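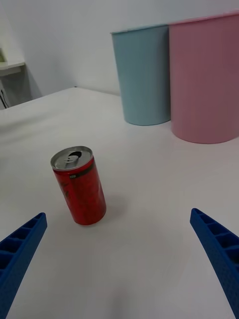 Opened can, red, upright on the white table. Two bins toward the wall.

Notebook, Palamarchuk Workshop, Bench Room
August, Saturday, entry begun 8:40 a.m.
Entered by: Olesia Vakulenko
Present: Tadhg Horgan, Bohdana Tkachuk. Karthik Jayasinghe joined after lunch.

2 comments | 0 shares

Purpose

To settle the procedure for clearing drink cans from the white table and to agree on the sorting rules before the Drolell trays go into regular use. The previous entry on this subject (T. Horgan) left two questions open: whether an opened can may be sorted without rinsing, and where the can is to stand while its condition is recorded. Both were taken up today.

Condition of the table

The table was wiped with plain water at the start of the session and dried with a lint-free cloth. No solvent was used. T.H. reported that the Gorberg cleaner left a film on the surface last month, and the bottle has been moved to the lower shelf until a decision is made on returning it. The table has not been shifted from the wall. Staff are asked to leave it where it is, as the floor marks were repainted only recently and the paint at the left rear leg is still soft.

Items

Cans for the session came from the break room crate. All had been emptied into the sink by B.T. before being brought to the bench. The red can photographed with this entry is of the short type. Its lid is silver metal, the drinking hole is open, and the pull tab lies flat. The printing on the red body could not be made out well enough in the photograph to enter a product name in the log, and the small white label in the black band near the top is not readable either. The log line therefore reads "red, short, opened, tab attached." I would ask that the same wording be used for similar cans until the log sheet is revised.

Procedure as followed

1. Can placed upright on the table, clear of the bins.
2. Lid inspected. Record whether opened or sealed, and whether the tab is attached.
3. Can lifted, tilted over the drip cup, and returned to the table.
4. Side wall inspected for dents. A dent that reaches the rim is entered as "rim."
5. Can moved to the appropriate bin.
6. Table wiped before the next can.

Step 3 was added this morning at the request of B.T. On the first trial a can believed to be empty left 9 milliliters in the drip cup. The second and third cans left nothing measurable. It was agreed that the step should stay.

Step 6 was omitted on two occasions by oversight (mine). There was a sticky ring afterward in both cases. The rings were cleaned with warm water and the omission was entered on the sheet.

Observations

A dry can slides readily on this table. T.H. prefers to set each can down with the fingers low on the body, and this gave a steadier result than setting it down by the rim. B.T. found no difference. The short cans are in any case steadier than the tall ones, one of which was knocked over by a sleeve at 10:15. It was empty.

Glare from the ceiling lights on a metal lid can make a shallow dent difficult to judge. Turning the can a quarter turn was sufficient on every occasion. A lamp is not considered necessary at this stage. K.J. disagrees and will enter his reasons separately.

The bins taper toward the bottom and will nest if they are put away wet, after which they are very difficult to separate. They are to be dried and stored side by side.

Rinsing

The question was discussed at some length. Plerkodance, which collects our metal, accepts unrinsed cans provided they have been drained. T.H. argued for rinsing on account of wasps, which were a nuisance in this room last August. I have recorded the following as an interim rule: drained cans may be sorted without rinsing if the bins are taken out the same day. Cans held overnight must be rinsed. Sealed cans are returned to the crate and are not to be opened for the purpose of sorting them.

Time

A batch of 20 cans was completed between 11:05 and 11:31, including wiping. The earlier batch was not timed.

Outstanding

- Revised log sheet with a separate column for the tab (B.T.)
- Return or disposal of the Gorberg bottle (T.H.)
- Confirm the collection day with Plerkodance (O.V.)
- Replacement drip cup; the present one has a hairline crack near the handle

Session closed at 3:20 p.m. Bins emptied, table wiped, crate returned to the break room.

Comments (2)

Taras Romaniuk: Please note that the Drolell trays are stacked behind the door and should not be cut from their wrapping until I have checked them against the delivery slip.

Bohdana Tkachuk: Noted. The new log sheet is in the top drawer. Old sheets may be used up for rough work.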